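Wednesday, July 4, 2018

FOR IMMEDIATE RELEASE

Flemano adds striped cloths to its household linen range

Household textile firm Flemano will bring a new line of striped cloths to shops in September. The line is called Ravska and is meant for everyday use in kitchens, bathrooms and guest rooms. It will be sold through the company's own shop and website and through independent homeware shops.

Ravska starts with one pattern, a narrow vertical stripe in black and white. It comes in 2 sizes, a hand cloth and a larger bath cloth, and both have the same stripe running from the short edge at the top to the short edge at the bottom. Customers can buy single cloths or a bundle of 6.

The pattern was drawn by Jurgita Navickas, who joined Flemano as a designer after several years working on curtain fabrics. She began with wider stripes and made them thinner over a number of trial pieces.

"People fold their towels in different ways, and I wanted the stripe to look right whichever way it ends up on the shelf," said Jurgita Navickas. "With a wide stripe you get half a band at the fold and it looks like a mistake. The thin one is easier to live with. You can also use it as a guide when you fold, as you just keep the lines straight."

The cloths are woven at Lūse, the mill that already makes Flemano's plain tea towels. The first run is 2,325 pieces. A second run will follow if shops reorder before the end of the year.

Kjell Lie, sales manager at Flemano, said the firm had been asked for a striped cloth many times by its trade customers.

"Our plain range does well, but shops told us they had nothing from us to put next to it," he said. "We have 62 shops taking Ravska from the start. Most of them have asked for the bundle, so we have put more of the first run into bundles than we first planned."

The cloths can be washed with other household linen at 60 degrees. Flemano advises washing them once before use and keeping them apart from pale items for that first wash. They may be tumble dried on a low setting. Each cloth has a hanging loop sewn into one corner, and care details are printed on the paper band. 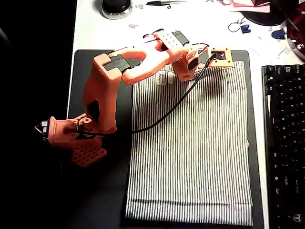 Striped cloth in black and white, laid flat on a black desk mat.

Shops that would like to stock Ravska can ask for a sample cloth and a trade price list from the sales office. Orders for delivery in September should be placed by the end of July. Later orders will be filled from whatever is left of the first run.

Press contact: Kjell Lie, Flemano sales office

ENDS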